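Home Diary Older entries Recipes Write to me

Monday, November 22, 2021

It rained from the morning and I decided that today I will finally put the small table in order. It stands by the window since June, when Ileana helped me to carry it up from the shop in Lullthorpe, and all that time it collects whatever people have in their hands when they come in. Letters, keys, a glove, the post of the neighbour. I like this table very much. It is round, the wood is light, like honey with a little milk, and when it is covered I forget that I have it.

First I took everything off and put it on the bed. Then I washed the top with a cloth which I had squeezed very well, as Forough has taught me, and dried it at once with another. She says that wood does not like to wait. After that I rubbed it with the wax from Mirkus. I used too much, as always, and I had to polish for a long time until my sleeve did not stick any more.

The letters took me longer than the table. I found a bill from the dentist, paid, thank God, and a card from Ileana Rusu which I never answered. I wrote to her two pages before lunch. I am a little ashamed, but she is not a person who keeps such things in her heart.

Lunch was soup from yesterday with 300 grams of new potatoes in it, too much for one.

In the afternoon I thought what may stay on the table. I want only few things there. The dark green tray can stay, it has straight sides and looks calm on the wood.

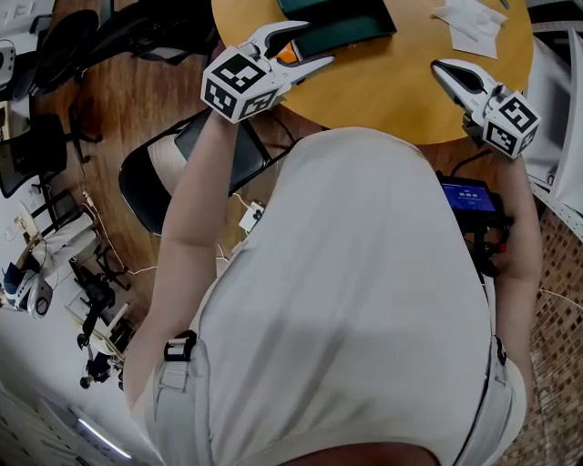

Forough Parsa telephoned at five and we spoke about the carpet. She still wants me to take her old Bakhtiari one for under the window, and I still think it is too good for a room where I eat. We did not agree. She will bring it on Saturday anyway, I know her.

Tomorrow: stamps for the letter, lamp bulb, and ask downstairs whose glove it is.

Older entry Newer entry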